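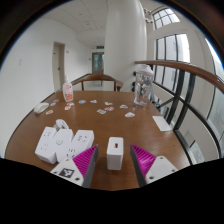

Grorkcombe Parents & Staff Board > School Policy > Phone pouch bill, who pays??

mapleroot_mom
OK so the state phone bill got out of committee and I've read it twice now. Every district has to have a locked storage policy for grades 6 thru 12, bell to bell. Fine. But nowhere does it say who buys the pouches. And section 5 exempts "district issued devices" so the Chromebooks stay, meaning we still need somewhere to charge them all. The middle school library runs on the kind of thing you'd have at home, a white power strip on a wood table with a coil of cable behind it. So we're going to fund lockers for phones and not outlets for the laptops kids are required to use? Anybody been to a hearing on this?

tdk_8thgrade
Teacher here. I support the bill. Sorry. I spend the first 8 minutes of every period on phones and I'm tired. Charging is a real problem but it's a different problem, please don't sink this one over it.

mapleroot_mom
Not trying to sink it. Asking who pays.

harlan.b
Who pays = us. Same as always. Unfunded mandate, they get the press release and we get the levy.

quillfeather
It's not totally unfunded, there's a grant section near the back. Districts can apply for up to 50 percent of the storage cost, first year only. Didn't see anything for year 2.

harlan.b
so half of one year. like I said

akua_q
Hi all, Akua Quansah, I have a kid at Siregar Elementary and one at the middle school. I called the district office this morning. They told me they haven't priced anything and won't until there's a final vote. They did mention a company called Kirnus that makes the pouches, but said no quote yet. Just passing on what I was told, could of misheard the name.

tdk_8thgrade
Kirnus is right, they had a table at our inservice. The magnet ones. Kids will figure out the magnet in a week but whatever, it's still a speed bump.

northlot
My issue is emergencies. My son is diabetic and his monitor talks to his phone. Does the bill cover that? Cannot find it and the pdf is not searchable for some reason

quillfeather
Yes. Medical exemption, top of section 2. Needs a written plan on file, 504 or a health plan from the nurse. IEP counts too.

northlot
thank you. We have a health plan. Will the sub know about it though

tdk_8thgrade
Should be in the sub folder. Should be. I'd email the nurse and the office both, get it in writing before fall.

harlan.b
And there's your problem. It all hangs on a folder.

mapleroot_mom
Back to money for a sec. Did anyone go to the meeting on the second floor? I only caught the end of it.
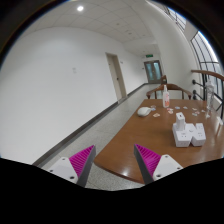
Re: Phone pouch bill, who pays?? (page 2)

isora_bus_driver
I went. Drive the Isora route so I was there late anyway. Mostly they talked about which office collects the phones if a kid refuses. No decision. One board member wants each building to write its own rules, another wants one rule for all. They went back and forth on that for ages. Cost came up once and got moved to the next agenda.

mapleroot_mom
Ugh. Thanks for going.

quillfeather
One rule for all makes more sense imo. The high school has open lunch and the middle school doesn't, so I get why someone would want it separate, but kids with siblings in both buildings are going to be confused and so are the parents

tdk_8thgrade
Disagree, let buildings decide. What works with my 8th graders would start a riot with seniors. Some of them have jobs and get shift texts.

harlan.b
Then it isnt a ban its a suggestion

akua_q
Can I ask, does bell to bell include the bus? My daughter texts me when she's at her stop.

isora_bus_driver
Not how I read it. Bell to bell means the building. On my bus phones are fine as long as there's no sound. Other drivers are stricter.

quillfeather
Right, the bus is up to the district. There's an amendment to add it but I don't think it has the votes.

mapleroot_mom
Ok. Written comments are open until 22 March 2025, link is on the committee page. I'm asking for two things, grant money past the first year and letting districts spend some of it on charging. If you write in put the bill number in the subject line or it gets filed under general.

tdk_8thgrade
I'll back the charging part. Still a yes on the bill.

harlan.b
still a no. but ill write in

northlot
Emailed the nurse, no answer yet. Will post when I hear.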